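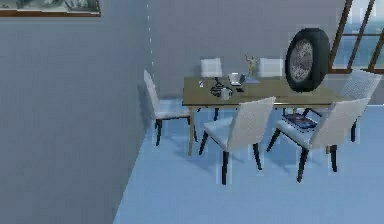
I've had the Prisden fabric and upholstery brush kit for one full winter now, and I'm still excited to write about it, which says something about either the kit or me. I bought mine from the Katus store for 15 dollars. You get a wide brush, a narrow one, a little angled one for seams, and a cotton roll to keep them in. The item number on my box was 2264, in case you're trying to find the same set (there's a cheaper one with nylon bristles, and I'd skip it).

My first job was the armchair in the den, an old tweedy thing with deep piping where crumbs go to live. I'd vacuumed it for years and thought it was clean. The angled brush got into the piping on the first pass and I ended up doing the whole chair, then the ottoman, then the car seats, all before lunch! The bristles are stiff enough to lift dog hair but they haven't fuzzed up the fabric anywhere, and I've looked hard.

The wide brush is the one I use most. It fits my hand well, and the handle has a slight bend so your knuckles stay off whatever you're cleaning. I have small hands, though. My brother tried it and said it felt short.

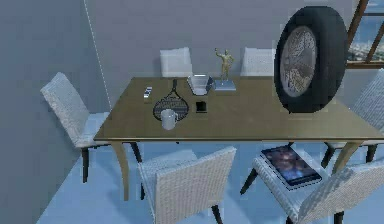
Where the narrow brush really earns its keep is on anything woven or textured. Dust packs down into a weave and a cloth just slides over the top of it. Short strokes, going with the strands, and then a quick turn with the vacuum hose. I did a big storage basket this way in 15 minutes and it came up a whole shade lighter. I also use it on lampshades, window screens and the vents in the hallway — no trouble with any of them.

A few gripes. The cotton roll is too snug, so the wide brush has to go in first or nothing closes. The brushes take a long time to dry after washing, and mine needed a night on the radiator shelf. And the leaflet is printed so small that I gave up on it.

Before this I had the Bosirness set, which cost more and shed bristles from the second week. I've also borrowed a Magalhães brush, a beautiful thing with a waxed handle, but it's 80 dollars for one brush and it doesn't do corners.

Would I buy the Prisden again? Yes, and I already have, as a housewarming gift. If you only want it for a smooth leather couch, a soft cloth will do you fine. For tweed, car seats or anything a dog sleeps on, get the set and start with the angled brush.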